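Section 4 – Setting up the Plarneck wall charger for your car

Read this once through before you pick up a screwdriver. Sparky does the mains side, you do the rest. If you're in a rental or a strata building get the okay in writing first.

Before you start

You'll need the charger, the wall bracket, the four long screws from the small bag, a level, a pencil, and the Duvero app on your phone. Car in park, handbrake on, charging cable NOT in the car. The 8 mm masonry bit isn't in the box, sorry. Most hardware shops have them.

Caution: the supply cable and the isolator have to be done by a licensed electrician. Not your brother in law. The warranty is void otherwise and so might be your house insurance.

4.1 Mounting the bracket

1. Pick a spot within reach of the car's charge port. Check which side it's on, and park how you normally park, not how you parked today.

2. Hold the bracket up and mark the top two holes. Level it. Mark the bottom two.

3. Drill, plug, screw. Snug but don't crush the bracket, it will bow and the unit won't click on.

4. Hang the charger from the top lip and push the bottom in till it clicks. One click. Two clicks means it went on crooked, take it off and go again.

Note: on weatherboard, hit a stud or put a backing board up first. The cable gets yanked every day and plaster alone won't hold it.

4.2 Electrician's part

5. Leave the grey installer card out for them. The wiring colours and breaker rating are on the back.

6. Ask them to set the current limit dial inside the cover while it's open. It ships on 16 and for most garages that's fine. Going higher is their call, depends on your switchboard and what else is running.

7. Get the certificate before they leave. Photo of it goes in the app under Documents.
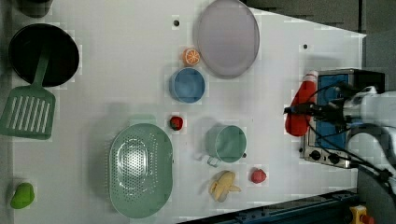
4.3 First power-up

8. Turn on the isolator. The ring light goes white, then pulses blue. Give it 90 seconds. It's checking earth and loading firmware, and turning it off halfway means starting over.

9. Open Duvero, tap Add Charger, and scan the sticker on the underside. If the sticker is unreadable, type in the serial from the box.

10. Join your home wifi. 2.4 GHz only. If your router lumps both bands under one name it usually sorts itself out, if not then stand closer with the phone and try again.

11. Choose your car from the list. Ours had the Nila down as two seperate models, pick either one, same settings.

12. Set a PIN. Write it somewhere that isn't the charger.

4.4 First charge

13. Plug in at the car. Push till you hear the lock. The ring goes solid green when it's drawing power.

14. Watch the app for a few minutes. Rate should settle and stay put. A bit of wobble at the start is normal.

15. To stop, unlock the car first, then pull the plug. Don't pull on the cable – grab the handle.

Caution: no extension leads, no adaptors, no double adaptors. If the plug or handle feels hot, stop, isolate it and ring us. Warm is ok.

4.5 Off-peak schedule

Set this up once you know your power company's times, they're on your bill. Schedule > New > pick start and finish. The car's own timer should be OFF or the two will fight and you'll wake up to a flat battery. Most of our support calls are this.

Scheduled charging skips if the car's limit is already reached. It will say Skipped in the log, that isnt a fault.

4.6 If something's wrong

Ring is red and steady – earth fault. Isolator off, call the electrician.

Ring is red and flashing – too hot. Shade the unit and wait. It restarts on its own.

No light at all – check the isolator, then the breaker, then call.

Orange – lost wifi. Still charges, the app just can't see it.

Won't let go of the plug in cold weather – lock and unlock the car a couple of times. Common in December up north for the Canadian units. Don't pour hot water on it.

The connector is rated for around 3000 plug-ins. After that have the pins looked at. Replacement handles come through Vigfúsdóttir, ask for Ivar Hägglund in parts and have the serial ready. He's not in on Wednesday.

Section 5 covers sharing one charger between two cars.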